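Ticket 1175: Kitchen circuit trips at lunch, second floor, Turkside building
Opened by: Anouk Mertens
Assigned to: Igor Vondráček
Priority: Medium (raised from Low by Anouk, lowered to Low by Igor, raised again by Anouk)
Status: Closed, with conditions

Opening message, Anouk Mertens

The outlets along the left wall of the second floor kitchen went dead at lunch again. Lights are fine, fridge is fine, dishwasher is fine. Everything plugged in along that wall is off, including the label printer that Planderia keeps in there for reasons that predate me. I went down to the panel and flipped the breaker marked 12 and it all came back. It went again before I had reached the top of the stairs.

Please don't reply asking if I have tried unplugging things. I have tried unplugging things.

Igor Vondráček

Which things?

Anouk Mertens

The microwave, the toaster and the label printer. With the microwave unplugged it stayed up. With the microwave plugged in but not running it also stayed up. With the microwave running and the toaster running it lasted long enough to make me feel silly for opening a ticket, and then it tripped.

Igor Vondráček

Thanks. That sounds like plain overload, but I'd like to rule out a bad breaker first. The panel directory says 12 is "Kitchen L + misc." I have strong feelings about the word misc. on a panel directory.

Can somebody read me the wattage off the back of everything on that wall? It's on the rating plate, usually a silver sticker, usually on the side you can't get to. I want the input figure. Microwaves advertise what goes into the food, and what they pull from the wall is a good deal more.

Shayne Te Moana

I did the rounds. Microwave says 1000 on the front in large friendly numbers, but I can't get at the plate because it's wedged under the shelf and I'm not lifting it on my own. Toaster is 900. Kettle has been washed so often that the sticker is now a blank silver rectangle. Coffee maker has a plate but it's in a language I don't read, printed in a size nobody could.

The label printer is plugged into a power strip. The power strip is plugged into another power strip. I have not followed it further.

Igor Vondráček

Please follow it further.

Shayne Te Moana

It goes behind the cabinet, through a hole that I'd say was made with a butter knife, and comes out in the Jikgate meeting room. There it feeds the wall screen and a space heater. The heater was on. It is June.

Igor Vondráček

Okay. So when Jikgate has a meeting and somebody in the kitchen makes toast, they are all on the same circuit. That would be the "misc."

Amber, is that your heater?

Amber Baert

It belongs to the room. The vent over that table blows straight down the back of your neck and we've had a ticket open about it since before the carpet. I will give up the heater when somebody closes the vent. I'm not being difficult, I'm cold.

Igor Vondráček

Understood. I found your vent ticket. It was marked as a duplicate of a ticket about the elevator. I've reopened it and attached it to this one.

Meanwhile, as of now:

1. Heater off and unplugged.
2. Power strips taken out of the wall and out of each other.
3. Screen in the meeting room moved to the outlet by the door. I checked, it's on 9.
4. Label printer to be discussed.

Teresa Conneely

Hi all, Planderia here, speaking up for the label printer. It's in the kitchen because the only other free shelf is in the room with the mop sink, and the labels curl. It draws next to nothing. I'd like it noted that it has been unplugged as a suspect every time and has never once been guilty.

Igor Vondráček

Noted. The label printer is cleared.

Log entry, Friday, June 9, 2023, Igor Vondráček

On site with the clamp meter. Took the cover off the panel and looked at 12. Terminal was snug, no discoloration, no smell. The breaker is a 20 amp on the right size of wire, so whoever ran the circuit knew what they were doing, even if whoever labeled it had given up.

Tested one load at a time with the clamp on the hot leg. Fridge and dishwasher are on their own breakers, as they should be. Microwave alone, running on high with a bowl of water: fine, no drama. Microwave plus toaster: over the rating, held for a while, tripped. Kettle plus microwave: over by more, tripped sooner. Kettle plus toaster plus microwave: I didn't try that, I had a lunch of my own to get to.

A breaker doesn't go the second you pass its number. It puts up with a small overload for some time and a big one for much less. That's why Anouk got to the stairs on one day and to her desk on another, and why everybody who "only used the toaster" was telling the truth. They were just the last one in.

Swapped the breaker for a new one of the same make anyway, to take it off the table. Repeated microwave plus toaster. Tripped the same way. So the old breaker was doing its job the whole time and has been thrown in a drawer for its trouble.

Finding: overload. Nothing broken.

Anouk Mertens

I appreciate the thoroughness. Is the solution going to be "use fewer things"?

Igor Vondráček

The solution is going to be a second circuit for the right wall, where there are two outlets currently wired off the same breaker. Until that's in, the solution is use fewer things.

I sent Moynihan the request for the electrical work. They own the building, so they have to sign. They answered within the hour to say they had received it, and I expect that to be the high point of our correspondence.

Shayne Te Moana

Can we make a rota for the microwave?

Amber Baert

Please no. We had a rota for the blinds.

Igor Vondráček

No rota. A card by the outlets: one thing that heats at a time. If it gets hot, it counts. Kettle counts. Coffee maker counts while it's brewing, and a bit while it's keeping warm. Phone chargers don't count, and neither does the label printer, which has suffered enough.

Teresa Conneely

Thank you. What about steamers? People do bring them in. I'd guess the ones with a little heating plate in the base are gentler than a kettle but stay on a lot longer.

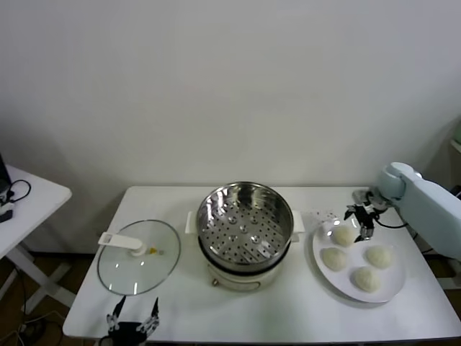 Igor Vondráček

Countertop steamers count too. Your guess is right as a rule, though the range is wide and the only number I trust is the one on the plate of the one you've got. A kettle is a short, rude load. It asks for everything and then clicks off. A steamer may ask for half that, but it wants it through the whole of lunch, and it will be sitting there when the next person comes in with a burrito. For a circuit with no slack in it, the long one is often the bigger nuisance.

So: steam away, and let the microwave crowd wait. Or do it before the rush. The card now has "steamers, rice cookers, anything your aunt gave you" on the second line.

Shayne Te Moana

Card is up. Somebody has already written "does soup count" on it in pencil.

Igor Vondráček

Soup does not count. The thing under the soup counts.

Anouk Mertens

Update from me. Three lunches without a trip. On the fourth it went, and I walked in on two people from the first floor with a waffle iron. They hadn't seen the card as it was behind the waffle iron. I reset the breaker myself and have moved the card to eye level.

Also, the panel door doesn't latch any more. It swings open when the loading door shuts. Did it do that before?

Igor Vondráček

It did not do that before. I bent the catch putting the cover back. Will fix when I'm in next. I could have left that out of the ticket, but you'd have found out.

Amber Baert

Someone came about the vent! He closed it. Now the meeting room is warm and the hallway sounds like a seashell. I've put the heater in the storage cage with a tag on it, in case this is one of those fixes that wears off.

Igor Vondráček

Good. Please leave the seashell on its own ticket.

Moynihan has approved the second circuit, with the remark that the kitchen was "originally intended for light refreshment." Their electrician is booked. He'll need the right wall clear and the power off on 12 for a morning, so bring something cold that day.

Work log, Igor Vondráček

New circuit in. Right wall outlets are now on 14, left wall stays on 12. Tested with microwave on the right and toaster on the left, both running, clamp on each in turn. Both well under. Let them go for a full cycle and then another. No trip.

Kettle moved to the right wall would put it in with the microwave, so the kettle stays left. There's a strip of red tape on the counter. Please don't move the kettle across the tape.

Directory rewritten. 12 is "Kitchen left wall outlets." 14 is "Kitchen right wall outlets." The word misc. no longer appears anywhere on the panel. Door catch straightened, latches on the second push.

The hole behind the cabinet has been patched from both sides.

Shayne Te Moana

New wording for the card: one hot thing per wall. I've copied it out fresh and left room at the bottom for the pencil people.

Anouk Mertens

Happy to close, on condition that it can be reopened without me having to fill in the form again. The form asks for an asset number for the kitchen.

Igor Vondráček

Agreed. Closing. If 12 or 14 trips, write down what was running on which wall before you reset it, and add it here.

Teresa Conneely

One last thing, sorry. The label printer is printing everything upside down since it was moved back.

Igor Vondráček

New ticket, please.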